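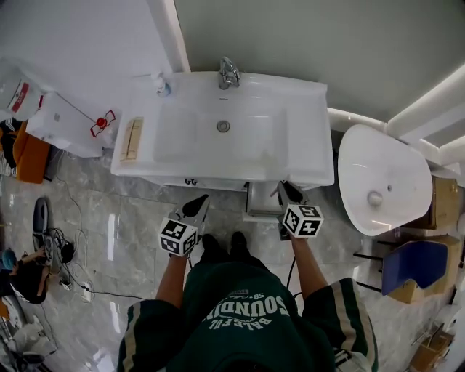
Club Projects > Household Tasks > Sink station, bathroom showroom sessions

hatice_g
Posted 16 February 2024

Hello everyone, and thank you to all who came out to the showroom! I know it's a long bus ride for some of you and the parking is no fun either. I wanted to get my notes down before they fade, so forgive me if I ramble a bit.

For those who missed it, our student team is doing the sink station for the Bandport challenge. We use the two hand-held grippers to do the chore ourselves, and the arm learns from what we recorded. Our goal is 300 clean demonstrations before the deadline. So far we have 28 that I would be happy to hand in, which sounds small, but we had 28 fewer than that in January (ha!).

The task list for the vanity is short for now. Pick up the soap bottle from beside the faucet, set it down on the other side, turn the faucet handle and turn it back, open the cabinet front by the little chrome handle, close it again. I would like to hear what people think about the order, and also about whether we should clear the countertop first. I'm leaning toward clearing it.

recep_t
Thanks for writing this up, Hatice, and thank you for the pastries too, which I notice you left out of your notes!

I'm going to disagree on clearing the countertop, and I hope you'll take it in the friendly way it's meant. Real bathrooms have stuff on them. There was that flat piece of cardboard on the left side of the counter, and I think things like that ought to stay in some of the runs and come out of others. If every demonstration has a perfect bare sink, the arm is going to meet its first toothbrush at the competition and fall to pieces. My team at Stinon had just that trouble a couple of years back, with a dish rack, and I still get teased for it.

dilek.gunes
I'm with Hatice, at least for the first hundred. Recep, I love you dearly, but you want to start at lesson ten every single time. Let the poor thing learn where the soap bottle is and then bring in the mess.

My own worry is the chrome. Between the faucet, the drain and that handle there's a lot of shine in a small space, and the floor tiles reflect as well. Could somebody look through the recordings and see if the marker cubes are tracked all the way through when the grippers tip down toward the cabinet? I've had one side drop out on me when I turn my wrist too far, and I didn't notice until I was home with a cup of tea and the playback.

necati_y
Dilek, I looked. The left cube is fine in everything I opened. The right one gets lost for a moment in run 447 when the hand goes low, and again in a few of the others. (The run numbers include all the tests and false starts, before anyone panics about where the other four hundred went.)

I think it's a wrist habit more than a lighting problem. If you stand square to the sink with your feet close together and let your forearms come straight out in front of you, both cubes stay in view nicely. If you stand off to one side and reach across, you lose one. Also, please everybody, mind the cable on the right gripper. Let it hang down along your side and don't wrap it around your arm.

hatice_g
Necati, that is so helpful, thank you! I'll put the bit about standing square on the card we tape to the wall. And all right, Recep, how about a compromise? The first hundred with a clear counter, and after that we let you bring whatever you like from your own bathroom, within reason.

recep_t
Deal. I have a very ugly soap dish that has been waiting its whole life for this.

hulya_ersoy
Hi all, I'm new (I joined with the Uysal group) and I have what may be a silly question. Are we doing the oval basin too, the one tipped up on its side next to the vanity? I practiced a little with the grippers at home on my kitchen faucet and I'd be glad to take that one on if it needs doing.

dilek.gunes
Not silly at all, Hülya, and welcome! The oval one isn't on the list yet. It would have to be mounted on something first. Come to the next session and do a few runs on the vanity with me, and bring flat shoes, you'll be standing longer than you expect.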